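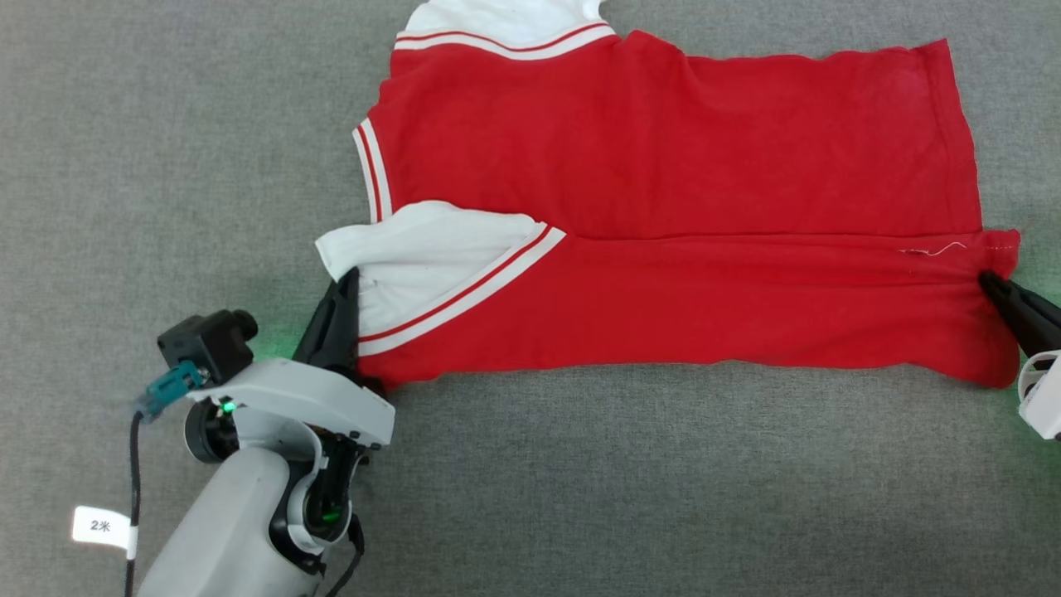
Packing Mass and Food Planning for a Long Road Trip by Car

Dukier Travel Studies Project, final report
Holger Engebretsen and Shaohua Zheng

1. Background

The route from Cumthorpe to Stallen and back measures 1399 miles by odometer. We drove it in June in a compact hatchback with two occupants. The project question was whether a packing and food plan written before departure would reduce the number of unplanned stops compared with the same drive made the previous year without a plan. Fuel stops and rest stops were excluded. An unplanned stop was defined as any halt made to buy food, water, clothing or toiletries.

2. Method

Each traveler was limited to one soft bag. Clothing was chosen for five days with one laundry stop at Dijkstra, the midpoint of the outbound leg. Shirts were folded lengthwise and then rolled. Items needed overnight went in last.

Food was prepared the evening before departure and stored in two places: a cooler behind the passenger seat and a dry box on the back seat. The cooler held hummus, cut vegetables, boiled potatoes and bean wraps. The dry box held oat bars, crackers, nuts and apples. The oat bars were baked to our own recipe in two batches. The first batch used maple syrup as the binder and crumbled when cut. The second used mashed banana and dates and was the one taken.

Each bar was cut to 100 grams. Driving was divided into blocks of two hours, with the driver changed at each block. The passenger kept the log, recording time, odometer reading and reason for every halt.

3. Results

The longest single driving day was 401 miles, from Dijkstra to Stallen. There were four unplanned stops on the planned trip and eleven on the unplanned one. Three of the four were for water. The fourth was for sunscreen, which had been on the list but was left in Cumthorpe.

The first 364 miles were completed with no unplanned stop. Ice in the cooler had melted by the second afternoon, and the remaining hummus was thrown out. The dry box lasted until the return leg. Two apples were bruised and not eaten.

4. Discussion

Water was underestimated. The plan assumed refilling at overnight stops only, and this did not cover the hotter afternoons. A larger container would have fit in the footwell behind the driver.

The comparison has limits. The earlier trip was made in August with three people, and its stops were reconstructed from receipts, so halts paid for in cash may be missing. The two trips also used different roads south of Dijkstra.

Rolling clothing saved space but the bags still had to be fully unpacked at each overnight stop to reach toiletries. A separate small pouch is suggested.

5. Oat bar recipe (second batch)

Rolled oats, 3 cups
Ripe bananas, 3, mashed
Chopped dates, 1 cup
Sunflower seeds, half a cup
Cinnamon, 1 teaspoon
Salt, a pinch

Mix, press into a lined pan and bake at 350 F for 30 minutes. Cool completely before cutting.

Appendix A: stop log
Appendix B: packing list, revised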